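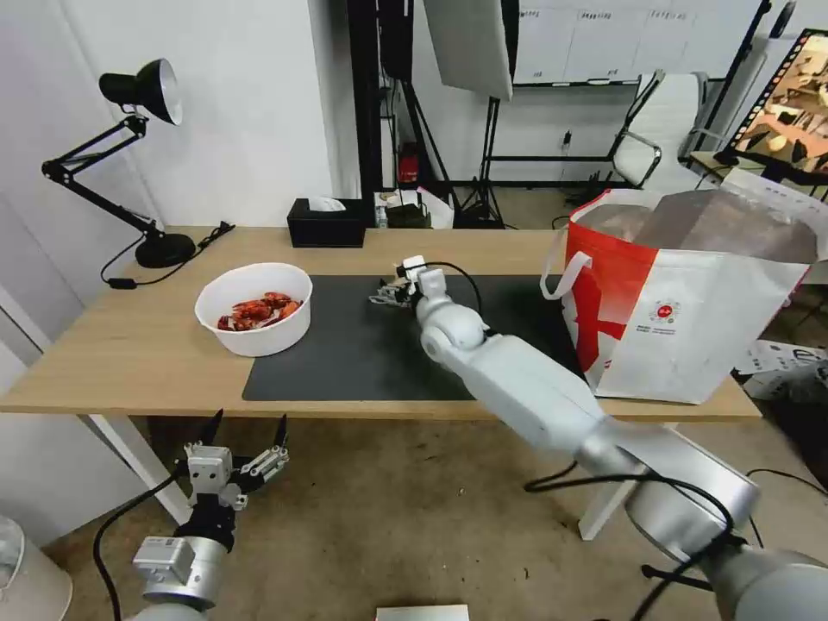 En février, place aux écrevisses. La recette vient de Katari, le quartier où j'ai appris à les manger avec les doigts, et c'est toujours un peu salissant.

Le bol blanc est resté à gauche, près de la lampe noire. Les mouchoirs, il faut les avoir à portée de main. 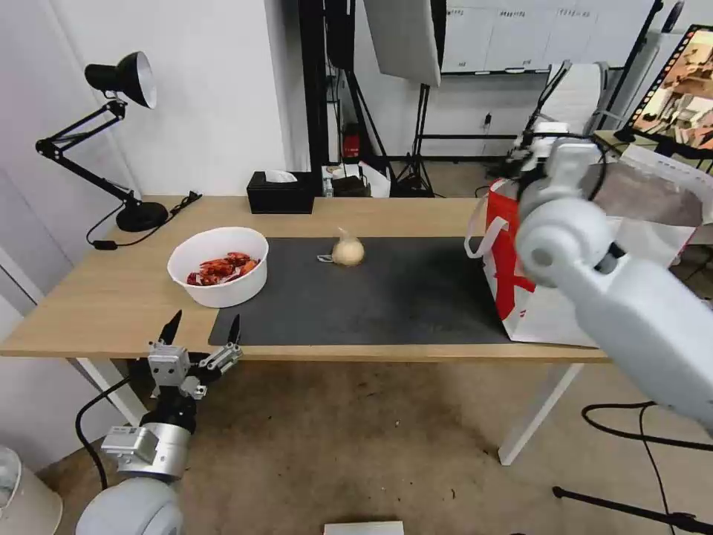
L'oignon, je le préfère cru, coupé très fin, avec 2 cuillères de vinaigre. Chez Ateş on le fait cuire, mais je trouve que le goût devient trop doux.

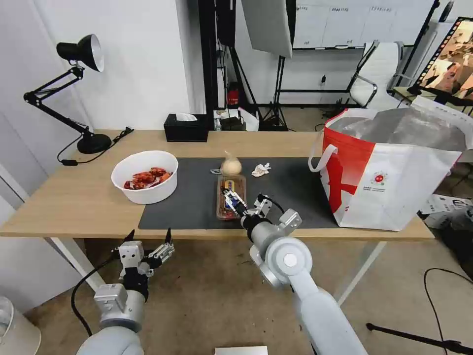

*La barquette transparente sur le tapis gris, devant l'oignon ; à droite, le grand sac ouvert.*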